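## 4. Setting Up a Public Comment Session in Clakeron

Version 1/29/26. Applies to town clerks, deputy clerks, and whoever was standing closest when the clerk went on leave.
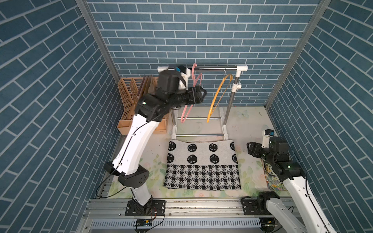 Before you start, you'll need a clerk login, the posted agenda as a PDF, and the ordinance number exactly as it appears on that agenda. Clakeron treats "Ord. 3762" and "Ordinance 3762" as two separate laws. The town attorney does not share this view.

### 4.1 Create the session

1. Sign in and choose **Meetings > New Session**.
2. Pick the body that is meeting. If Likimau has both a Town Council and a Council Working Session in your list, choose the one printed on the agenda. They have the same members and very different rules.
3. Enter the start time. Use the time on the public notice, even if everyone knows the mayor runs late.
4. Attach the agenda and press **Lock**.

> **Caution:** Locking starts the notice clock. Your session must be locked at least 48 hours before the start time. Unlocking to fix a typo resets the clock to zero, so read the thing first.

### 4.2 Open speaker sign-up

1. Go to **Speakers** and switch on **Accept requests**.
2. Set the speaking limit. The default is three minutes, and the field accepts anything up to 75, a ceiling we plan to lower.
3. Choose the order: **First come**, **By agenda item**, or **Residents first**.
4. Under **Closing time**, enter when sign-up ends. Leave it blank and sign-up stays open through adjournment, and then into the parking lot.

*Note:* "Residents first" checks the street address against the voter roll you uploaded in Section 2. Renters who moved in after the upload will be sorted with the out-of-towners. Move them by hand by dragging the name up the list.

### 4.3 Written comments

Written comments are capped at 3000 characters each, spaces included. Longer ones aren't rejected. They are split in two and filed as separate comments from the same person, and this has led to at least one resident being recorded as both for and against the Flanell Street rezoning.

1. Open **Comments > Intake**.
2. Tick **Hold for review** if your rules of procedure allow it. Check with your attorney; many don't.
3. Assign each comment to an agenda item. Unassigned comments go in the general packet, at the back, after the sewer report.

> **Caution:** The **Redact** button is for home phone numbers and the like. It isn't for adjectives. Every redaction is logged under your name, and the log is a public record.

### 4.4 Recording the vote

1. When the chair calls the question, select the item and press **Open roll**.
2. Enter each member's vote as it's spoken. **Present** and **Abstain** are different buttons and have different effects on the majority.
3. Press **Close roll**. Clakeron shows the result next to the threshold for that type of item.
4. If the two don't match what the chair just announced, say so now. It's awkward, but less so than in May with a judge.

Tabled items keep their speaker list. Withdrawn items don't, and anyone who signed up will have to do it again — export the list first if you expect the item back.

### 4.5 If something goes wrong

- **The roll won't open.** Quorum hasn't been entered. Members in the hallway don't count, even if you can hear them.
- **A speaker appears twice.** Merge the entries under **Speakers > Duplicates**. Check the addresses first. Helmy Township has two Noreen Keanes, and they disagree on everything.
- **The timer froze.** Use a kitchen timer and write down the times. Enter them afterward under **Manual adjustments**.
- **The minutes are blank.** You were in **Practice mode**. Look for the gray banner. Call Koen Jacobs on the support desk before you close the window, as practice sessions are erased on exit.

Continue to Section 5 for publishing minutes and handling corrections.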